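I went back to paper cups in June, after six years of telling other people not to use them.

The short version is that our dishwasher quit and the part had to come from Ticona, which took most of the month. I work at home at a table in the front room, and I drink coffee from the time I get up until lunch, then tea until dinner. That is a lot of mugs. For the first week I washed them by hand. By the second week I had a row of them along the windowsill with rings in the bottom, and I gave up and went to the restaurant supply place in Murkance.

They sell cups in sleeves or by the case. The case is 500. I stood in the aisle for a while doing math about how long the part would take and bought the case anyway, because the price of a few sleeves was close enough to the price of the whole thing that it felt silly not to. It rode home on the passenger seat and set off the seat belt alarm at every stoplight.

I had forgotten how little there is to a paper cup. I had one on the table before filling it and ended up looking at it for longer than I meant to. The lip is the part I like best. It's the same thin paper as everything else, rolled over on itself, and that little roll is what lets you pick up a full cup without it folding in your hand. If you unroll one with your thumbnail, the whole top goes floppy.

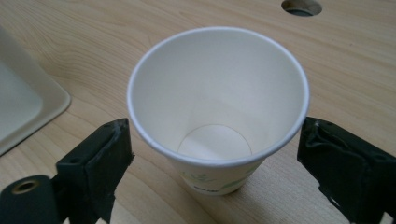
Plain white on the inside, pale green leaves or flowers on the outside.

The other thing I noticed was the seam around the bottom. The base is a separate disk, set up inside the wall. When I was a kid I used to peel those out and keep them for board games, and my mother would find them in the couch. I tried it with one of the new ones and it took some work, but it came out whole.

As for drinking from them, coffee is fine for the first ten minutes. After that it cools down faster than it does in a mug, and there's a faint taste of paper in the last third. Tea is worse, maybe because I leave the bag in. I also knocked over two in one week. They're narrow at the bottom and wide at the top, and once they're nearly empty they weigh nothing, so a sleeve catching the rim is enough to do it. I now keep mine on the left side, away from the mouse.

Mulugeta Tufa, who lives upstairs, came down to borrow the stepladder and saw the open case in the hall. He asked if I was throwing a party. I gave him a sleeve for his tomato seedlings. He pokes a hole in the bottom of each one with a pencil and stands them on a cookie sheet. He says they hold up for a few weeks before the base gets soft, and by then the plants are ready to move anyway.

The dishwasher part came and the dishwasher works again. The mugs are back on their hooks, and I used one this morning. I still have most of the case. Some are going to my sister for the block picnic in Wamness, and I put a few in the desk drawer for pens, paper clips and the screws I keep finding on the floor. The rest are on the top shelf of the hall closet, behind the vacuum.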